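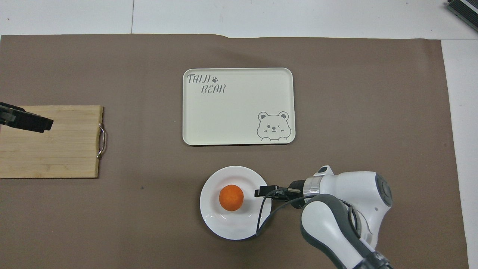 Dranix Tabletop: two-arm fruit transfer episodes

README for the dataset and the baseline code

Summary

Dranix Tabletop is a set of 1402 teleoperated episodes recorded for one question: does a policy trained to move fruit between dishes keep working when the dishes are moved, or does it learn where the dishes used to be? The release contains the episodes, a fixed split, the training code for two baselines, and the scripts that produce the result tables.

The method is called Manen. It is a small change to standard behavior cloning. During training, the arm's recorded positions are rewritten relative to the dish nearest the gripper at the start of each motion segment. The image is left alone. At test time the policy predicts the same relative motion, and a separate dish locator supplies the offset.

What is in an episode

Each episode is one attempt at one short instruction, such as "put the orange on the tray" or "move the orange to the cutting board." Objects sit on a brown paper mat laid over a white table. The usual set is a round white plate, a cream tray with a cartoon bear printed on it, a bamboo cutting board with a metal handle, and one piece of fruit. The orange is the fruit in most episodes.

The tray is kept in the set on purpose. Its print gives the locator something to hold on to, and we wanted to know how much the locator depended on it. See "Known problems" for the answer.

Each episode folder holds:

video_head: color video from the head view
joints: joint positions for both arms, one row per video frame
gripper: opening width for both grippers, same rate
segments: start and end row of each motion segment, marked by hand
instruction: the text given to the operator
outcome: success, partial, or fail

A partial outcome means the fruit was lifted but ended up somewhere other than the named dish. Failed and partial episodes are kept in the release. The training code drops them by default. Set keep_all to true if you want them.

Layouts

A layout is a starting arrangement of the dishes and the fruit. Layouts are grouped into two families.

Near: the dishes stay within a hand's width of their position in the reference layout, and the board stays on the left.

Far: any dish can be anywhere on the mat that the arm can reach, including swapped positions. The board may be turned so that the handle points toward the operator.

All training episodes are Near. The Far layouts are only in the test split. This is the whole point of the split, so please do not mix them and report the number under the same name.

Splits

train: 1028 episodes, Near only
test_near: 187 episodes
test_far: 187 episodes

The two test splits were made the same size so that their failure counts can be compared directly. They use the same instructions in the same proportions. Both add up with the training split to the full 1402.

Baselines

plain: behavior cloning from the head view and joint positions, no changes.

manen: the same network with the relative rewrite described above.

Both use the same image encoder, the same batch size, and the same number of training steps. The settings are in configs/plain and configs/manen. The only lines that differ are the ones that turn on the rewrite and point to the locator weights.

Results

The short version is that the two baselines are close on test_near and well apart on test_far. The plain policy usually starts in the right direction on a Far layout and then closes the gripper over empty mat, near where the plate would have been in training. The Manen policy fails less often, and when it fails it is usually at release: the fruit is set down on the rim and rolls.

We ran the comparison offline against the recorded episodes and then on the robot with layouts copied from each test split. The offline error did not rank the policies in the same order as the robot runs did. Use the robot runs if you have to pick one. Per-episode results are in results/robot_runs, including the runs we had to stop by hand.

Turning off the rewrite at test time while keeping the Manen weights gives worse results than plain. We checked this because a reviewer asked whether the gain came from extra training noise.

Known problems

The locator is better on the tray than on the plate. With the printed side of the tray turned face down, it does no better than it does on the plate.

Segments were marked by one person, Nadhirah Wibisono, over a long period. Early episodes put the segment boundary at first contact with the fruit. Later ones put it at the moment the fingers close. The difference is a few rows. The field segment_rule in each folder tells you which rule was used.

The paper mat wrinkles and was replaced several times. Color shifts a little between mats. We did not correct for it.

The gripper cable passes in front of the plate in many episodes. Masks for it are not included.

Instructions are in English only, and the wording is narrow.

Running the code

Install the requirements in a clean environment, then run prepare once. It checks every folder for missing rows and writes an index file. Training will refuse to start without that index. If prepare stops with "row mismatch," the download was probably cut short; delete the folder it names and fetch it again.

The locator weights are a separate download. Put them in weights/locator before training manen.

Related sets

Maruyama uses the same folder format with bowls and cups in place of flat dishes. The loader here reads it without changes. Drukuvberg is an older set from before the segments file existed, and it will only work with the plain baseline.

Changes

Version 2: added segment_rule, fixed swapped gripper columns in a batch of training episodes, and moved the stopped robot runs into the results folder. Numbers made with the first version should be rerun.

Contact

Open an issue with the episode folder name and the command you ran. Questions about segment marks go to Nadhirah Wibisono.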